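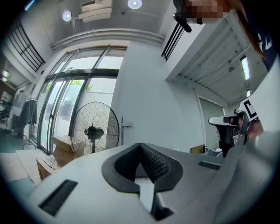

Hand-held grippers at Trilness

The hand-held gripper program at Trilness is a workplace automation project in which employees teach handling tasks to robot arms by performing the tasks themselves. Workers carry a pair of lightweight grippers, one in each hand, and go through ordinary jobs such as opening cartons, hanging garments and sorting small parts. The recordings are then used to train the arms on the packing line. The program is known inside the company as Narnska.

Background

Trilness is a mail-order repair and resale business with 173 employees. Its first robot arm, installed by the integrator Hollora, had to be programmed point by point, and every new carton size meant a call to an outside technician. Narnska replaced most of that with demonstration. A packer who knows how a stiff flap behaves can now pass that knowledge on directly, and it is a real pleasure to see how much skill there is in a job once listed on the payroll as "general handling."

Equipment

Each gripper has a white body and black rubber fingertips shaped like a wide V, with a fine texture on the gripping surface. The notch between the two lobes helps center round objects. Square black-and-white markers are used to track position. The robot arms carry the same fingertips, so a grip that works for a person can usually be copied.

Effects on work

Recording is done in shifts of two hours at most, and 12 employees are currently qualified for it. By October 6, 2019, they had recorded 4,000 usable demonstrations, of which 1,609 concerned cartons alone. Recorders receive a higher pay grade, and several have moved on to checking the arms' work and deciding which tasks to teach next.

The change has brought problems too. Early users reported sore wrists, and the handle was made shorter. Some packers disliked being recorded, so taking part is voluntary and recordings may not be used to rate anyone's speed. The Ó Conaill agreement, named after the site where it was signed, also guarantees retraining for anyone whose station is automated.

See also
Learning from demonstration
Robot end effector
Job rotation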